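Promuna Community > Kids and Family > Toys > Cleaning and storage

Cleaning a big lot of secondhand play food
Posted in January by Rebecca Sanna

I bought a large lot of used play food for the playroom at our building in Drurkwood. It cost me 14 dollars and came in two trash bags, so I can't complain, but it all needs a cleaning before any kids use it. Most of it is plastic: fruit, bottles, plates, cups, some bread and a lot of eggs. There is also a smaller bag of wood pieces that stick together with hook and loop so you can "cut" them.

The main trouble is the smell. It is a basement smell, not strong, but you notice it when you open the bag. Some pieces feel sticky too, mostly the softer ones. I washed one sticky banana with dish soap and it was still sticky the next morning.

I have a dishwasher, a utility sink and a clothes dryer I do not plan to use for this. I would like to get it all done in one weekend. What order would you do things in, and is there anything I should throw out right away? I also don't know how to dry the hollow pieces. I cleaned a few and there is water moving around inside them.

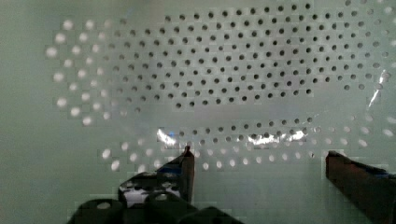

The perforated sheet, close up.

Adelmo Bortolotti

I ran a daycare room for years and we did this every summer. Sort first, wash second. Make one pile for hard plastic, one for soft plastic, one for wood, and one for anything with fabric or batteries. Don't wash anything until the piles are made or you will end up with a wet wood carrot.

Throw out anything cracked, anything with a loose small part, and anything chewed. If very young kids use the room, also pull the pieces that are small enough to choke on. A toilet paper tube is a decent quick check. If the piece drops through, it goes.

Hard plastic: warm water and dish soap in the utility sink, let it sit while you do something else, then an old toothbrush for the seams. Rinse it well. You can use the top rack of the dishwasher with no heated dry, in a mesh laundry bag so nothing falls to the bottom. I would keep anything with a printed label out of the dishwasher. Labels curl at the corners and then the kids peel them.

Soft plastic that stays sticky after soap is usually breaking down. A paste of baking soda and a little water will take some of it off. If it comes back in a week, the plastic is finished and you should toss it. I never found a way to save those.

Wood: wipe with a damp cloth, dry with a towel right away, and leave it out overnight. Do not soak it. The glue on the hook and loop lets go and then you have a whole other project.

For the smell, washing gets most of it. What is left goes away with air. Spread everything on towels by an open window for a couple of days and turn it over when you walk by. Baking soda in an open dish inside the storage bin helps a little.
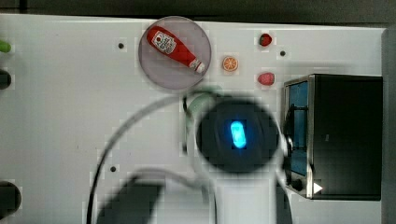 How do you get the water out of hollow pieces that have only a tiny hole?
Squeeze the piece with the hole facing down until nothing more comes out, then leave it hole down on a towel for a few days. If the plastic is too stiff to squeeze, shake it hard over the sink and give it longer. Next time, cover the hole with tape before washing.

quiroga

just vinegar works for me. half vinegar half water in a spray bottle, spray, wipe, done. smell is gone by dinner

don't mix it with bleach though

Skernum_mom

Agree with most of what Adelmo said, with one change. I would skip the dishwasher completely for older toys. Ours warped a whole set of cups on the top rack even with the heat off, and I had to buy new ones.

For storage, use open bins or a bin with the lid left off for the first month. I put mine away with the lid on too early and had to rewash the lot. Shallow bins are better than deep ones, because kids dump deep ones on the floor to get at the bottom. I keep food in one and dishes in another, and once a month I wipe everything down with a soapy cloth while the TV is on.

I would also check the eggs. If they open, there is usually old crumbs or dirt inside.

Last updated in March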